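Bench notebook, Greddale hall
September, 8:40 am

Budget for the next round of grippers is due before the end of the month and I am not convinced by most of what is in the draft. Writing my objections down while I still remember why I had them.

The draft asks for 6 more hand-held gripper units from Bonel, a second arm, and a "workflow package" from Oltau that I have read the sheet for twice and still can't say what it does. It lists dashboards. We have a dashboard. People look at it when it's red.

Start with the hand-helds, as those are the part I'd pay for if I had to pick. The soft fingers are the consumable. Black fingers, ribbed pads on the inside, they come as a pair and Bonel only sells the pair. List price is 949 per unit with one pair fitted, and a replacement pair is 361. So the fingers alone are more than a third of the unit. The draft budgets zero for fingers. I asked why and was told they are "rated for the life of the device." Whose rating? The sheet gives no cycles and no load, and it doesn't say what they were closing on when they tested it. I have 3 pairs in the drawer with the ribs worn smooth at the tip. Those came off units that are still fine otherwise.

If we buy 6 units and change fingers once on each, that is 6 x 949 plus 6 x 361 = 5694 + 2166 = 7860. Draft says 5694. Put 7860 in or don't send it.

Also not in the draft: printed marker panels. Every time a panel gets a bent corner we print another one, on whatever stock is in the printer, and then someone spends a morning wondering why the pose is off. Either buy flat, rigid ones or write down which stock to use. This is cheap and it has cost us more time than anything with a motor in it.

10:15 am

Walked the floor with the draft in hand to see what we'd do with 6 more of these. My worry is space and people more than hardware. Each hand-held needs a person holding it, a clear patch of table, and someone who resets the objects. The draft talks as if the units collect by themselves. 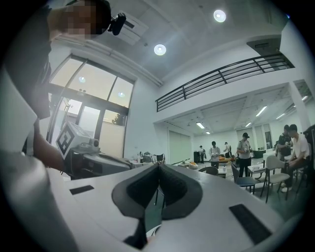 How many hand-held units should we order in the first batch?

Three, with a spare pair of fingers for each, and the other three only after the first lot has been in use for a month.

Cost of that: 3 x 949 = 2847, 3 x 361 = 1083, total 3930. Exactly half of the full number, which makes the approval easier to argue. Bonel's discount starts at 6 units and they mention it in every email. I asked what the discount is and got a brochure. Until there is a number on paper I'm treating it as zero.

Counterargument, to be fair to whoever wrote the draft: two deliveries means two rounds of calibration, and if Bonel changes the housing between batches (they did last time, the pad on the side moved and our clip didn't fit) we end up with a mixed set. Mixed sets are a pain. I'd still take that over six units in a cabinet. We have a cabinet like that already. The Tiêu wrist sensors are in it, bought in one go, two opened.

11:30 am

Second arm. The case for it is that the first one is "fully booked." I pulled up the booking sheet. It's full, yes. It's full because people book whole days and then use the arm for a couple of hours after lunch. Some of the bookings are from a project that ended in spring and repeats weekly. Nobody has cleaned it up, me included.

Before any money goes to a second arm:
- kill the repeating bookings
- half-day slots only, see if anyone complains
- log real powered-on time for a month, from the controller, not from memory

If the log still says we're short, I'll sign for it. I'm not against the arm. I'm against buying one off a calendar.

There is also the question of where it would stand. The draft has a floor plan with a neat rectangle on it and no cable run, no door swing and no walking room. Whoever drew it should come and stand in the rectangle with a tape measure. Controller box has to be reachable without leaning over the arm, and the stop button too. That was written up for the first arm and I don't see any of it carried over.

Install quote is separate and "to follow." Last time, install plus mounting plate came in well after approval and got paid out of the consumables line, and that's how we ran out of fingers. I want it in the same document this time.

1:50 pm

Oltau call. Notes while it's fresh.

They showed the package on their own data. Nice plots. Asked them to run it on one of our sessions and they said it needs "onboarding" first. Asked what onboarding costs. It's included for the first year. Asked about the second year. They will get back to me.

Things I could not get a straight answer on:
- Can we export everything in a plain format if we stop paying? "Most of it."
- Does it work with the hall's network down? Long silence, then "it syncs later." So what does it do meanwhile?
- Which gripper models do they support right now? Bonel is on the roadmap. On the roadmap means no.

The one feature I liked was the check for dropped tracking during a session, so you find out before you pack up. We lose sessions to this. But a check for lost markers is something we could write ourselves in a few days, and I'd rather spend the days. Suggest we strike the package from this round and put a line in for next year with a question mark.

3:20 pm

Revised table for the draft, my version:

Hand-held units, 3 at 949: 2847
Finger pairs, 3 at 361: 1083
Rigid marker panels: get a quote
Second arm: hold until the log is in
Install and plate: must be quoted together with arm
Oltau package: strike
Firm total so far: 3930

Things I'm unsure of and someone should check:

The finger wear. I said one change per unit, but I don't have a proper count, only the drawer. The worn ones could all be from the same job with the rough boxes. If so I'm overstating it. If we tag each pair with the date fitted we'll know by the next budget. Masking tape and a pen will do.

Whether the old Greddale units can take the new fingers. Bonel says the mount is the same. The drawings they sent show a different screw spacing. One of those is wrong. Don't order spares on the strength of the email; ask for one pair, try it on an old unit, then order.

Warranty. It covers the "device." Fingers are listed under accessories. Somebody get them to say in writing whether that means excluded, because the person on the phone told me two different things in one call.

Left the draft with comments in the shared folder. Old version is still there under the same name with "final" on the end. Please use mine.

4:45 pm

Reply from Bonel on the discount. Another brochure.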